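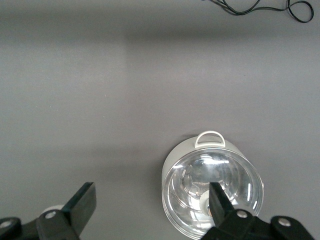

Csenge Nyitrai wrote: I don't buy the "sync delay" answer. The Tovura listing has been showing the old rent since April, and a feed that refreshes every night would have caught up by now. Please look at the record itself.

Reply from listings support
Fair. We pulled the record for the two-bedroom flat on the Groltach site. In your agency account the rent is 1000 a month. On the public Tovura page it is still 700. Last successful export according to the log: last night. So the export runs and the number doesn't change, and I'm not going to call that a delay either.

Csenge Nyitrai wrote: Then what does "successful" mean in your log? I've had over 16 calls from people who want it at 700, and one of them had already given notice on her old place.

Reply from listings support
It means the file was accepted. It doesn't mean every field in it was used. We asked Emex, who run the import on the portal side, and they told us to clear the browser cache. I did it so they'd stop asking. Same price.

Things tried:
Cleared cache, second browser, phone on mobile data. No change.
Edited the description and saved. New text appeared on the portal, price did not.
Unpublished and republished. Photos came back in the wrong order, price still 700.

Update, October 1, 2021
Ildikó Szűcs compared the export with an older copy. The listing carries a "price locked" flag left over from the Admasu promotion. Emex says the flag expires when the promotion ends. It plainly didn't on this one, and I'd like to know how many others have it. We removed it by hand and the page now reads 1000.

Csenge Nyitrai wrote: I see 1000 too. I also see 9 of my other listings with the same promotion code. Don't close this until someone has checked them.

Status: open, waiting on Emex.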